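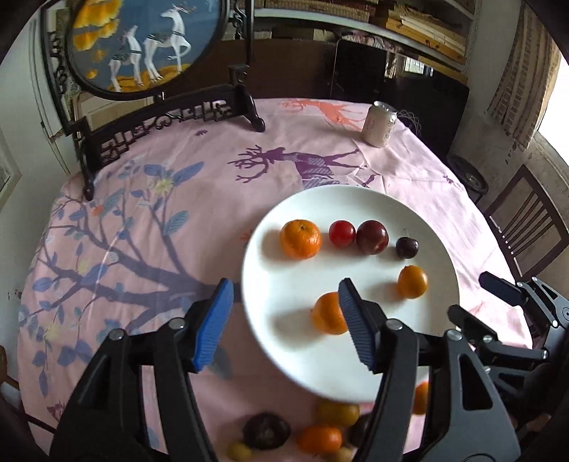
Search this site
Search posts
Go

Trarner
Jan 26, 2023

Watched Cetia last night, the Spanish one about the night shift at a salt works. I've got a fair bit to say, so this will run over several posts. Spoilers are kept to the end and I'll warn you first.

The set-up is simple. A woman takes a job minding the pumps at a coastal salt works called Olmedo. She works alone from dusk until the morning crew arrives. The last person in the job left without collecting his pay. You've seen this before and the film knows you have.

What it does with it is slower than I expected. The first 30 minutes are almost all work. She checks a gauge, writes down the number, walks to the next shed, checks another gauge. There is no music. If you need something to jump out at you early on, you'll be looking at your phone.

I didn't mind it. By the time something is wrong with one of the numbers you know the routine well enough to spot it before she does. The camera doesn't push in on the gauge and nobody gasps. She writes it down like the others and goes to eat her sandwich.

The sound is the best thing in it. The pumps run under every scene and the pitch shifts very slightly as the night goes on. I only noticed when they stopped. Wear headphones if you're watching at home, or turn it up and apologise to next door.

The salt pans look good too. They shot a lot of it at dusk with what looks like very little added light, so the water and the sky are the same grey and you lose the line between them. A figure standing out there could be near or far. The film uses this twice. The second time is better.

Things I didn't like. The phone calls with her sister are there to tell us about their mother, and they tell us three times. The first call does the job. The other two stop the film dead just when it has got going.

The subtitles on the version I rented were also poor. Whole lines went missing whenever two people spoke over each other, and the sign on the gate wasn't translated at all. The sign matters. My Spanish is bad but I could work out that it said the works had closed.

A few people have compared it to Listov, which I think is down to both being about someone alone in a big industrial building. They don't have much else in common. Listov is a monster film and shows you the monster. It's also a lot more fun, if that's what you're after tonight.

If anything it reminded me of old ghost stories, the sort where a man rents a house by the sea and finds something he should have left in the ground. Same kind of cold, same habit of telling you the bad thing in passing.

Spoilers from this post on. Stop here if you want to go in fresh, and skip to the last two posts for where to find it and my score.

SPOILERS. So the morning crew. We see them arrive after the first night and they're friendly enough. After the second night we only hear the van. After the third there's no van, and she goes home anyway and sleeps and comes back. She never mentions it. I kept waiting for her to say something.

The logbook scene is the one everybody will talk about. She turns back through the pages to find out when the number first changed and the handwriting is hers the whole way. Then it carries on past the front of that book into the one before. There are 500 pages of it in the cupboard.

I've seen two readings of that. One is that she died at the works and has been doing the shift ever since. The other is that the job uses people up and makes them all alike, so whoever sits in the chair ends up with that handwriting. I lean to the second. The man at the start, the one who didn't collect his pay, eats the same sandwich.

What I can't fit into either is the sister. If the calls are real then someone outside knows she's there. If they aren't, I don't see why we get a scene from the sister's end, in her own kitchen, with the phone ringing and her not picking up. I think that was left over from an earlier draft.

The ending is very short. Dusk, the gate, a new person being shown round, and the pumps start up again on the old note. The figure on the far side of the pans is in the shot from the start, and I only saw it when I went back. I'd have cut to black a few seconds sooner, but it works.

END OF SPOILERS. It's rental only at the moment. There was talk of a disc in June with a commentary and the short film it grew out of. I've not seen the short. If anyone has, tell me whether the sister is in it.

Score: 3 and a half out of five. I'd lose the phone calls and fix the subtitles and it would be a four. Next I'm going back to Listov to see if it holds up, and then the sequel, which I've been putting off.

Show more replies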